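Home | Topics | Ask | Members | Log in

Ceiling tube light and roller blinds in a rented room, what to change first?

Posted by Surachet Meesuk, 28 November 2022

Hello to all. I have rented a room for my small work since October and I would like your advice about the light in it. I am not an electrician, and English is not my first language, so please excuse me if I use a wrong word for some part.

The room has a white ceiling made from ribbed panels, with a white beam which crosses it diagonally when you look from the door side. There is a fluorescent tube on the ceiling, and cables and a dark track go along on the left. The back wall is white and large. On the right of it there is a window with a pale grey roller blind, and on the far left is another window, also with a grey blind.

My trouble is the following. In the morning the light comes in around the edges of the left blind and makes a bright stripe on my table. If I sit with my back to it, the stripe is on my papers. If I turn, it is in my eyes. With both blinds down I must use the tube, and after two hours of the tube I have a headache. I already asked the landlord and he allows me to change blinds and lamps, but I may not drill in the ribbed panels.
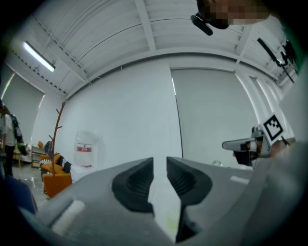 Filed under: Home and Workroom > Lighting and Window Blinds

I measured the left window two times. The recess is 1,619 mm wide and the fabric of the blind is narrower than this, so there is a gap on each side. I did not measure the right one so carefully, but it troubles me less, the sun does not come there before the evening.

I have looked at two possibilities. One is a Tralora blind with side channels, where the fabric runs inside a rail and the light cannot pass. The other is to keep the present blind and put a curtain in front of it. The blind would cost me 243 pounds with delivery, and the curtain much less, but I am afraid that a curtain will collect dust and make the room look smaller. I would also like to change the tube for an LED one. Is it permitted to put an LED tube in the old fitting, or must the whole fitting be changed? And which of the two jobs should I do first? Thank you in advance for your patience.

Rikthorpe
Posted 3 hours later

Do the blind first. I had the same problem in my sewing room and no lamp made it better, my eyes were fighting with the bright stripe and not with the lamp. Once the stripe was gone I could live with the old tube for another winter.

About the side channels: they are good, but please check that your recess is square before you order. Measure the width at the top, in the middle and at the bottom, and give the smallest number to the shop. Also measure both diagonals. If they differ by more than a few millimetres, the channel will not lie flat and you will again have a line of light, only thinner. Most channels can be fixed with screws into the side of the recess, so your landlord's rule about the ceiling is no obstacle. Some small ones are only glued. Mine were glued and one came off in the summer, so I would take the screws.

If you decide for a curtain, hang it from the wall and let it go well past the window on both sides. A pale lining will keep the room from becoming dark and heavy. Dust is not so bad if you can wash it.

Trutura
Posted the next morning

just buy blackout film and stick it on the glass, finished in ten minutes. looks ugly but it works

Pretorius
Posted the next morning

I will answer only for the tube, as the blind is well explained already.

You can often keep the fitting, but it depends what is inside it. Older fittings have a small round starter which you can turn and take out. For these you can buy an LED tube which comes with its own replacement starter, and you exchange both, with the power switched off at the board. Newer fittings have an electronic ballast and no starter. There you need a tube which is marked as suitable for that ballast, or an electrician must rewire the fitting. Please do not rewire it by yourself in a rented room. Ask the landlord for his permission in writing also for this, a word on the stairs is soon forgotten.

For the headache, look at the colour on the packet. 4000 K is comfortable for paper work and 6500 K is too blue for many people. I would also put a simple desk lamp on the side opposite to your writing hand, then you may need the ceiling light only half of the time.

Concerning the film from the answer before, I would be careful. A dark film can make the glass hot in strong sun, and with some double glazing the pane can crack. Ask the landlord which glass it is before you stick anything on it.

Surachet Meesuk
Posted two days later

Thank you to all three. I measured the diagonals this morning and the difference is 2 mm, so I will order the blind with the channels and take screws. The fitting I will open at the weekend, with the power off, and look for the starter.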